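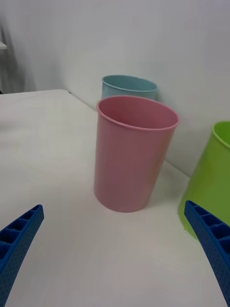 Official scorer and statistics operator, high school basketball (part-time, seasonal)
Predcombe Athletics Office
Posted 2023-03-29
Reference 3315

The Predcombe Athletics Office is hiring part-time scorer and statistics operators for the girls' and boys' varsity basketball season. The posts cover home games at the Hunt gymnasium and at the Grikis fieldhouse. Appointments run for one season and may be renewed.

Duties

The scorer sits at the table between the team benches and keeps the official book by hand. The statistics operator sits next to the scorer and enters the same events in the Wultell game software. Applicants are expected to learn both jobs and will be assigned to one or the other game by game.

Before tip-off
Report to the table 47 minutes before the scheduled start of the first game. Enter both rosters in the book and have each head coach confirm names, numbers and starters. Check that the possession arrow, the horn and the shot chart display respond from the table. Load the roster file in Wultell and compare it line by line with the book.

During the game
Record field goals made and attempted, free throws, personal and technical fouls, time-outs and possession changes. The operator also records rebounds, assists, steals, blocks and turnovers. Tell the nearest official when a player reaches the foul limit or a team has used its last time-out. Compare the running score with the scoreboard at every dead ball. If the book and the software disagree, the book stands until the referee rules.

After the game
Close the book with the referee and obtain a signature. Export the box score and send it to the office the same night. Corrections requested by a coach go to the statistics coordinator in writing - they are not made at the table.

Requirements

- High school diploma or equivalent, and age 18 or over on the first day of training.
- Working knowledge of high school basketball rules, including bonus free throws and alternating possession.
- Legible handwriting. The book is copied and kept on file.
- Ability to enter data on a laptop without looking away from the court for long.
- Availability on most Tuesday and Friday evenings during the season, and for the holiday tournament in December.
- A background check, arranged and paid for by the office.

Previous experience at a scorer's table is useful but not required. Experience with another statistics package will be considered. Applicants with a son, daughter or other close relative on a varsity roster may apply but will not be assigned to that team's games.

Training and assessment

Training consists of 2 evening sessions and a practice game scored from video. The first session covers the paper book and table procedure. The second covers Wultell, including substitutions, undo and period corrections. In the practice game the final score, individual points and foul totals must match the reference book exactly. A small margin is allowed on rebounds and assists, where judgment differs between operators. Applicants who do not pass may repeat the practice game once.

Pay and conditions

The rate is $100 per evening for a varsity doubleheader, paid monthly. Training sessions are unpaid; the practice game is paid at half rate. Games called off after the crew has reported are paid in full. Mileage is not covered. Table crew wear a plain black shirt with no school or club logo, and phones stay off the table while the clock is running.

How to apply

Send a one-page résumé and a short note listing any scoring, officiating or coaching work to Dalia Liepiņa, statistics coordinator, at the Predcombe Athletics Office. Quote the reference number. State which evenings you cannot work and whether you have a preference for the book or the software. Applications are read as they arrive, and the posting will be taken down when the crew is full.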